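# Simulated Kitchen -- Student Project Gallery

May 3, 2018

Welcome to the gallery of our spring project in the Alvarado robotics club. We are 10 students, and since February we work in two teams on one task: a robot arm must lift a dark round object from a kitchen counter and set it down in another place. Everything is made in simulation. Our mentor is Abelardo Zapata, and I, Lesia Kushnir, write these notes.

The first team is called Alano. They wrote the part that brings the gripper over the object and keeps the forearm clear of the toaster and the wire basket. The height over the marble was the most discussed number of the whole spring.
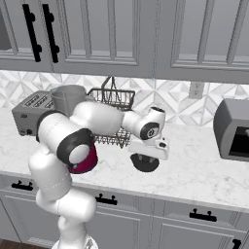 In the early version our planner treated every joint the same, and the elbow moved too wide. Mr. Zapata asked us to draw the arm on paper first and mark which joint should move least. It was slow work, but after it the code became much shorter.

The second team, Palley, took care of the holding. They tried 40 different settings for the fingers and wrote each one in a shared table, also the bad ones.
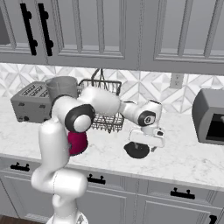
*The gripper and the black object, slightly above the marble.*

For the close view we use a second camera, which looks along the gripper. It was added later than the others, and Palley team uses it most. From here it is easier to judge if both fingers are placed evenly.
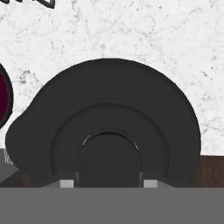
A dark object is difficult for our detection program, because the rings on it have almost the same tone. We changed the light in the simulator a few times before we were satisfied. The marble pattern also gave us false edges -- we now blur the picture a little before the search.

The last view is for checking the arm against the full counter, with the cabinets and the dish rack. We look at it when something goes wrong and the numbers do not explain why.
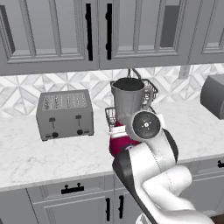 Both teams will show their programs at the club evening, each with a short talk. The code is kept in the club folder under the name Plaltley. If you want to try it, please make your own copy first and write to Mr. Zapata for the password.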